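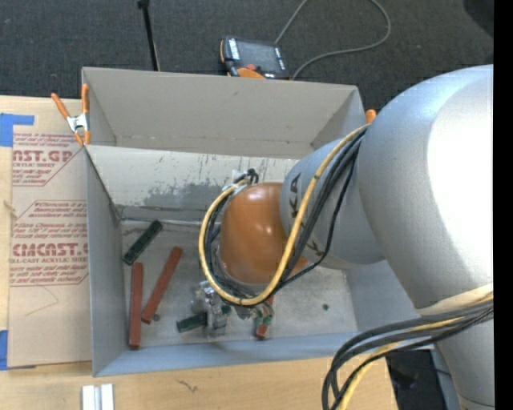
*Slide 1. Robot arm over an open gray bin.*

# Asking students whether they censor themselves: what the question measures

Annelies Rainer
Notes for the Brornlow session, Friday, July 16, 2021. 35 minutes plus questions.

## Slide 2 - Scope

- Subject is one survey item and its use in arguments about free speech on campus. I take no position tonight on speech codes as such.
- Item as fielded at Hatbridge College in February: "Have you ever held back an opinion on campus out of concern for how others would respond?" Yes / No.
- The headline result has been used by both sides of the local dispute. One side reads it as proof of a hostile climate. The other reads it as ordinary manners. The item can't separate the two readings.
- Say early that I worked on the follow-up, so I have an interest in people thinking the follow-up mattered.

## Slide 3 - Numbers

| Stage | Count |
|---|---|
| Invited (all enrolled undergraduates) | 3,041 |
| Completed | 844 |
| Answered yes | 407 |
| Yes, and described a specific occasion | 200 |

Leave the table up for a full minute. Read the rows aloud, people in the back can't see it.

- Response rate is 27.8 percent.
- Yes as a share of completed: 48.2 percent. This is the "nearly half of students" figure in the op-ed.
- Specific occasion as a share of completed: 23.7 percent.
- The op-ed wrote "nearly half of Hatbridge students." The correct wording is "nearly half of those who responded." Do not spend long on this.

## Slide 4 - Problem one: "ever"

No time window. A senior has had four years in which to answer yes, a first-year student had five months. With a constant rate of holding back, yes answers will rise by class year for that reason alone. The published chart shows the rise by class year and labels it "chilling effect over time." That label needs a fixed window, for example "in the past 30 days," and the item has none.

(If asked: we can't repair this after the fact. Weighting by class year changes the total, it doesn't supply a window.)

## Slide 5 - Problem two: "opinion"

The item doesn't say political. Free-text answers in the follow-up included:

- abortion, policing, immigration, gender
- a professor's grading
- a roommate's boyfriend
- whether the dining plan should be mandatory

All of these are opinions and all were held back on campus. Only the first line is what the op-ed was about. We had two readers code the text separately and they disagreed most often on religion - one filed it under political, the other under personal. The code sheet should have settled that before reading began. It did not.

## Slide 6 - Problem three: "how others would respond"

Who are the others? Three cases that call for different remedies:

1. Faculty or administrators. Grades and discipline are at stake. If this is common, the college has a policy problem and can act on it.
2. Other students in class. Social cost. A discussion format might help, a rule probably won't.
3. Friends or online followers. Largely outside the college's reach.

Conservative students and progressive students may report the same rate of holding back and mean different cases by it. A single yes/no hides that. So equal rates would not show equal treatment, and unequal rates would not show where the pressure comes from.

PAUSE. Somebody will want to argue about case 1 here. Hold it until questions.

## Slide 7 - Non-response

The usual objection: people with a grievance answer surveys, so the figure is too high. The opposite is also plausible. A student who thinks responses can be traced may skip the survey, which would push the figure down. The invitation went out from a college address with a personal link. Both effects can be present at once and we have no estimate of either.

Bounds, for anyone who wants them: if every non-respondent would have said no, the yes share is 13.4 percent. If every one would have said yes, 85.6 percent. Neither is realistic. They show how much weight the word "students" carries in the headline.

## Slide 8 - The Lindqvist wording

Proposed replacement, from the Lindqvist working group:

> In the past 30 days, did you decide against stating a view on a political or social issue during a class meeting? If so, whose reaction concerned you most?

- Fixed window, fixed place, named topic, source of pressure.
- Loses everything outside the classroom. Would need a second item for dorms and a third for online.
- Not comparable with the February result. Anyone who plots the two on one line should be asked to take it down.
- Jernby has agreed to field both wordings on split halves of its sample this fall. Results will be posted whichever way they come out.

## Slide 9 - What can be said now

- Some students at Hatbridge hold back political views in class. The free text is clear on that and I would not wave it away.
- How many, how often, and whether one side does so more: unknown from this data.
- Claims that the college is "silencing half its students" and claims that "there is no problem" are both unsupported.

## Questions - likely ones

**Was the survey anonymous?** Names were removed before analysis. The link was personal, see slide 7.

**Can we see the free text?** No. Respondents were told it would be reported in grouped form only.

**Party breakdown?** Party was optional and too many left it blank. I won't give a figure.

Handouts are the table and both wordings on one sheet. Return the clicker to the front desk.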